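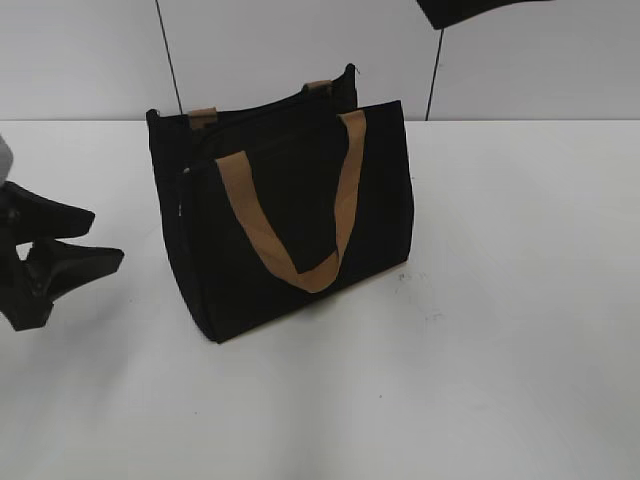
What should a household look for in a tote bag that will carry groceries every week? Handles sewn well down into the body, a base wide enough to stand on its own, and fabric heavy enough to hold the mouth open while both hands are busy.

Most buying advice starts with capacity. I think capacity is the least useful number on the label. A bag that holds a great deal will be loaded with a great deal, and the load then falls on four small patches of stitching. When a tote fails, it fails at the handle joint long before the panel fabric gives out. The panel spreads the weight over its whole width. The joint takes it over an area the size of a postage stamp.

I kept a log of this for two years at the shared pantry on Layug Street, where members bring their own bags and leave the broken ones in a bin by the door. Remedios Quiambao, who sorted the bin with me, wrote down where each bag had failed. Torn handle joints came first, split bottom seams second. Holes in the panels were rare, and most of those had a obvious cause, such as a box corner or a can opener.

The usual response is to ask for thicker webbing. This is misdirected spending. Cotton webbing of ordinary weight already exceeds what a person will willingly carry in one hand. The money belongs in the attachment: a box stitch with a cross through it, on a strap end that runs at least 2 inches below the rim, with a second layer of fabric behind. A strap end caught only in the top hem depends on the hem thread, and hem thread was never chosen for lifting.

The second question is shape. A tall, narrow tote is comfortable on the shoulder and poor at nearly everything else. It tips when set down, and whatever went in last comes out first across the car floor. A bag that is wider than it is tall can be packed in one layer of heavy goods with light goods on top. It stands on the counter while it is filled and again while it is emptied. For a grocery bag those are the two moments that matter, and the carrying in between is often short.

Dario Negri, who cuts patterns at Jernedard, disagrees with me about stiffness. He would put a removable board in the base of every bag. I have used his version and accept that it stands straighter. The board also has to come out before washing, and in my house it does not go back in. A base of doubled fabric gives less support and is always there.

Handle length gets little attention and deserves more. A handle long enough for the shoulder will hang down the front when the bag is at rest, where it catches on drawer knobs and door levers. A short handle stays near the rim and keeps the load off the ground for a person of average height, but it cannot go over a winter coat. I prefer the short one for heavy shopping. Makers who try to serve both uses, as Zeleo does with its double set, add four more joints to inspect.

Color is a maintenance decision. Dark fabric hides grease and onion skin, and a bag that hides dirt gets washed late. I still buy dark ones, and I wash them on the first of the month whether they look dirty or not: inside out, cold water, hung by the base so that the wet weight stays off the handles. Check the joints while it dries. Loose thread at a corner can be repaired in 9 minutes with a heavy needle and waxed thread, provided the fabric around it has not started to pull.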